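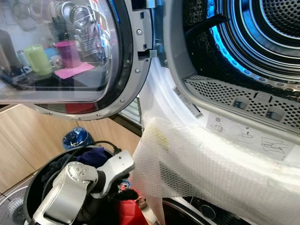

A machine that adds up waves is still just adding, one reader wrote to us after the August issue, and she wanted to know why we kept calling the old tide predictors computers. It's a fair question, and I've been turning it over ever since, mostly on the long drive down to Bridport to look at one.

The Humby tide engine lives in a back room above the harbor office, and it is a lovely, heavy thing, all brass wheels and one very long cord. It weighs 315 pounds and has 95 gears, and if you turn the crank slowly the cord runs over pulley after pulley, each one bobbing up and down to stand for some pull of the moon or the sun. At the end of the cord hangs a pen. Crank for a couple of minutes and the pen draws you a day of high and low water on a roll of paper.

The Humby works sold only two of them. One stayed in Bridport, and the other went by ship to the port of Mfaume, where it sat in a customs shed for years with its crank missing before a storm took the roof and most of the wheels with it. What was left went into a crate, and the crate was forgotten until the Pemiver project started asking old harbors what they had in their attics. 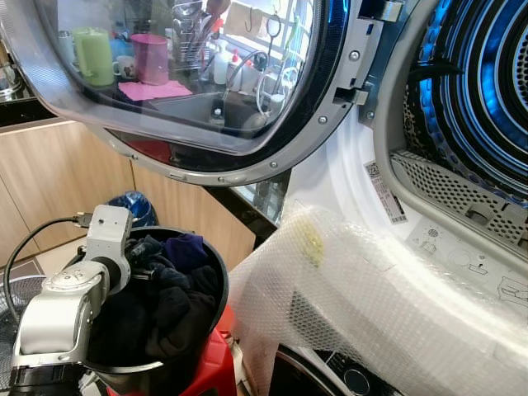 Dryer door open, with the sink and dish rack visible through the glass.

The Pemiver group has now scanned every surviving Mfaume wheel and matched the tooth counts against the Bridport engine. Most agree. One doesn't: a wheel with 170 teeth that has no twin in Bridport at all, and it seems to have been cut for a slow seasonal swing in the water that only mattered at the other end of the voyage.

So the makers changed the wheels to suit the harbor, and left the rest of the engine alone - same frame, same cord, same pen. I think that's my answer to our reader, or at least the start of one. The group hopes to have a working copy of the odd wheel fitted by spring, and the harbor office has promised to let me turn the crank.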